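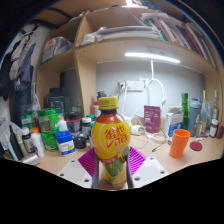
The claim on the Hegarty warehouse was for water damage to stock, and the file reached Heledd Lloyd on Aug 14, 2024 with the loss already priced. She read it in the order she read every file: policy, schedule, photographs, statement. The policy was sound. The schedule listed 200 cartons of bottled lemon tea with yellow caps and yellow labels, the Vita kind, stored on the lower level of bay 4. The statement, signed by Laurențiu Zamfir as stock manager, said that a pipe joint had failed overnight and that the cartons had stood in water until morning.

She telephoned him from the office in Dresdale.

"Which joint?" she asked.

"The one above the bay."

"Then the water fell on the cartons first. Your statement says they stood in it."

There was a pause of the kind she had learned to write down.

"Both," he said.
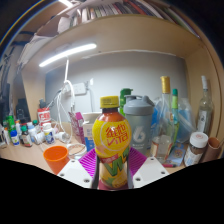 Was the stock worth what the schedule said? On paper it was, since the invoice matched the order and the order matched the delivery note.

The difficulty lay with the floor. Heledd had a drainage survey from the previous November, prepared by Lasamix when the building changed hands. Bay 4 sloped to a gully at a fall of one in 45. Water released above it would run to the gully and leave. For the cartons to stand in water all night, the gully had to be blocked, and a blocked gully was a maintenance matter. Maintenance matters were excluded under clause 57.

She drove out the next morning with a spirit level, a torch and a bucket. Zamfir met her at the roller door and gave her a visitor's jacket that smelled of diesel. He walked ahead of her without speaking. The racking in bay 4 had been cleared, and there was a tidemark on the uprights, level all the way along.

"Who lifts the grating?" she asked.

"Vullow. They have the contract."

"When did they last lift it?"

He did not know. She filled the bucket at the standpipe and poured it over the gully. The water turned once and went down.
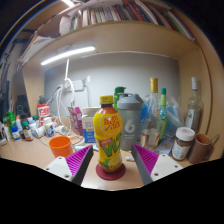

So the gully was clear now. That proved very little about the night in question, and she said as much in her notes. She knelt and shone the torch through the bars. The pipe below was clean, and the bolts on the grating had bright metal on their heads where a spanner had slipped.

"Someone has had this up," she said.

"I did," said Zamfir. "When I came in. It was full of shrink wrap. I put my arm in and pulled it out, and the water went."

"That isn't in your statement."

"Treasa Dunne typed the statement. She said to keep it to the pipe."

Heledd wrote down the name and the time. Treasa Dunne was the broker. She had been placing Hegarty's cover for years and would have known clause 57 by heart.

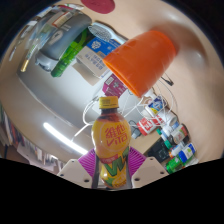

The report took her the rest of the afternoon. She set out the joint, the fall of the floor, the tidemark and the bolts. She gave Zamfir's account in his own words and attached it as a second statement, unsigned. Under cause she entered two items — failure of the joint, and obstruction of the gully — and under apportionment she put a figure, removed it, and left the box for Sinéad Mulcahy, who was paid to fill it.

At the bottom of the form was a space for remarks. She wrote that the stock manager had answered when asked. Then she returned the jacket by post, with a receipt.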